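Our house rules for kitchen tasks with the arm fit on one card. The first covers speed: slow down before the fingers pass the rim of a pot.

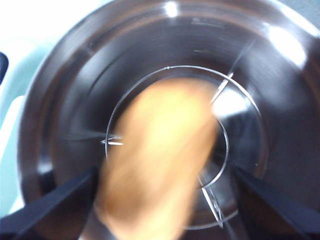

Fingers at the steel pot.

Ferdinand Eder wanted a lid rule too, so we wrote one. Stop above the knob, check the grip width, then close — and keep the handle side clear. Food stays in front of the appliance until the lid is dealt with.
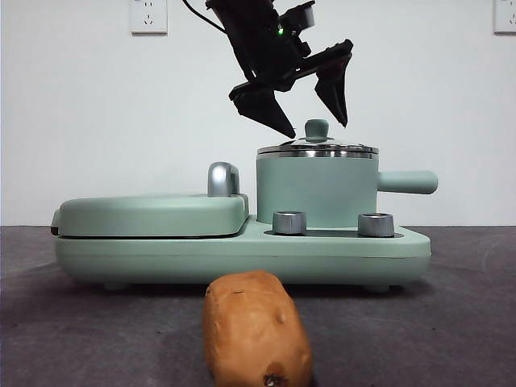 Open fingers over the lid, sweet potato in front.

Next review is in December.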